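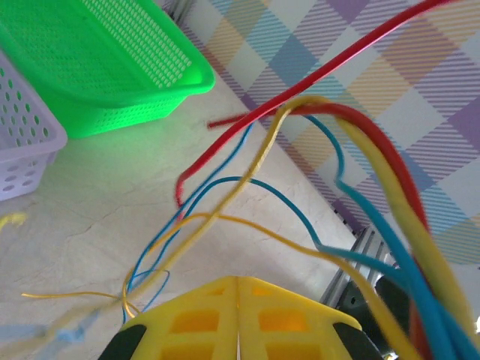 The budget for the second arm is done, more or less. I had 2,000 pounds set aside, and after a month of spreadsheets the total has come out at 1,476. That covers the arm, one wrist camera, a power supply and a spare set of finger plates.

The biggest line is the motors, at 800. I got two quotes, one from Stiter and one from Tanner. Tanner was cheaper on paper but charged separately for the leads and the driver board, so I went with Stiter. Leandro Zabala has run their motors in his workshop since October and has replaced one so far, under warranty.

My mistake last time was cabling. I put down a token amount for it and then spent the summer ordering bits of wire in red, yellow and blue, paying postage each time. This time it has its own line -- some 5 per cent of the total -- and I'll buy it all in one go.

Things I've left out for now: a proper bench, a second camera and the Mirska gripper. Hubert Widmer thinks I should get the gripper straight away and skip the printed fingers. He may be right, but it would take most of what's left, and I'd like to keep that back for repairs.

Delivery is quoted at three weeks. Before then I need to sort out storage for the small parts and find out whether one socket will run both arms. I'll post the full parts list once the invoice is in.

3 comments
Share 7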